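Home Forums Projects Search Log in

kmin_59
I'm collecting demos in sim for a pick task, arm at a kitchen island. I have 3,094 episodes and the policy still drifts when the target sits near the counter edge. Do I keep recording or change what I record?

clurico
Change it. How many start positions do you use for the arm?

kmin_59
Two. The objects get shuffled, the arm doesn't.
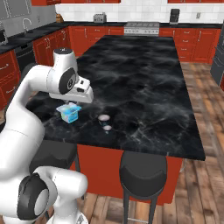 I also leave the stools and cabinets the same colour in every episode — figured that could wait.

jdoh
Colour can wait. Start poses can't. I'd throw out half of what you've got and re-record from random poses.

clurico
Disagree on throwing any out. Keep the lot and weight the new ones higher.

jdoh
Tried that in July. The old set swamped the new one, even at 4 to 1.

kmin_59
I'll record 59 with random starts tonight and train both ways. Will post the numbers.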